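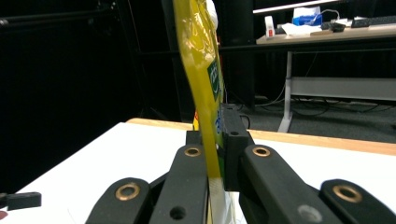 Flexible pouches have displaced cartons on many dry-goods lines, and Walirden, which packs lentils, rice and snack mixes for regional grocers, made the change in March. Its packaging manager spoke with us at the Posholm plant on the condition that the company's customers not be identified.

The first subject was film. "People look at color and gloss," the manager said. "I look at the seal layer. If the seal layer is wrong, the color doesn't matter." Walirden buys printed roll stock from Soltani and runs a two-layer film on most of its tall pouches. A third layer is added for products with a high oil content.

Creasing was the main complaint in the early runs. A tall, narrow pouch folds along its length when the fill is low, and a crease that reaches the end seal can open a channel for air. "We were getting 21 leakers in a lot of 3,000," the manager said. "That lot was held and repacked." The plant raised the jaw dwell time and narrowed the fill tolerance. The next lot had three.

Labels are a separate matter. Walirden applies them after filling, along the length of the pouch. "A label across a narrow pouch wraps around the side and you lose half the text," the manager said. "Lengthwise, you have a flat panel to work with — as long as the bag is full." Adhesive is tested at 12 hours and again after a week in storage.

Asked about clear and tinted film, the manager was brief. Tinted film hides dust from the product and costs slightly more. Grocers have asked for both.

The plant's drop test follows an in-house method. Pouches are dropped flat, on edge and on each end seal, then squeezed and checked for air loss. In the latest round 87 pouches were tested, and two failed at the bottom seal. Both came from the same jaw on the older Bedach machine, and a replacement jaw is on order.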